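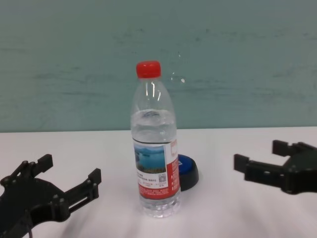

How to set up motion recording and work out how much disk space you need

Most recorders leave the factory set to record everything, all day, from every camera. That fills the disk quickly and makes it slow to find anything afterwards. The steps below switch a recorder over to motion recording, using the Windo menu as the model. Other makes use different words for the same settings, and the order is much the same.

You will need the admin password, a monitor or a computer on the same network, and the cameras already showing a live picture. If a camera is not showing at all, sort that out first.

Step 1. Set the clock

Go to System, then Date and Time. Choose your time zone and turn on summer time. If the recorder is connected to the internet, switch on the time server option and press Update. If it is not, set the time by hand and check it again after a month, as the internal clock drifts.

Do this before anything else. Changing the clock by more than a few minutes later on can leave gaps or overlaps in the recordings, and on older firmware the overlapping part can't be played back.

Step 2. Turn off continuous recording

Go to Storage, then Schedule. Each camera has a grid showing the days down the side and the hours across the top. Blue squares are continuous, green squares are motion. Select Motion, then drag across the whole grid so that it turns green. Press Apply before you move to the next camera. The menu does not warn you if you leave without saving.

If you want continuous recording for part of the day, such as opening hours at a till, drag over those hours in blue afterwards.

Step 3. Draw the motion area

Go to Camera, then Motion. The whole picture is covered in a red grid by default. Press Clear All and draw only over the parts you care about, such as a gate, a door or a path. Leave out trees, flags, the road and any water. Leave out the time display in the corner too, as some cameras treat the changing numbers as movement.

Step 4. Set the sensitivity

Start in the middle of the slider. Walk through the area at normal speed while someone watches the screen for the motion symbol. If it does not appear, go up one step and try again. Repeat the test after dark with the infrared lights on. Night pictures are noisier, and a setting that works well in daylight may record all night long.

Insects and spider webs in front of the lens are the usual cause of false recordings at night. Wipe the housing with a soft cloth before you start changing settings.

Step 5. Set the pre-record and post-record times

Pre-record keeps a few seconds from before the movement started. Set it to 7 seconds if your recorder allows it. Post-record is how long it carries on after the movement stops, and 30 seconds is enough for most places. A short post-record time gives you lots of small clips, which are tiresome to play back.

Step 6. Work out the disk space

A camera set to a bit rate of 4 Mbps uses around 1.8 GB for each hour recorded. Multiply that by the hours of motion you expect in a day, then by the number of cameras, then by the days you want to keep.

Two cameras with five hours of motion each come to 18 GB a day. Kept for 46 days, that is 828 GB, so a 1 TB disk will do, though with little to spare. Use a disk made for surveillance - desktop disks are not meant to be written to day and night.

Step 7. Check it the next day

Go to Playback, pick yesterday and look at the bar along the bottom. Green blocks with gaps between them are what you want. A solid green bar means the sensitivity is too high or the area is too large, so go back to step 3. An empty bar usually means the schedule was not saved.

Last updated July 28, 2018 by Mieke Brouwer. Thanks to Tirta Tjoa for the correction to step 5.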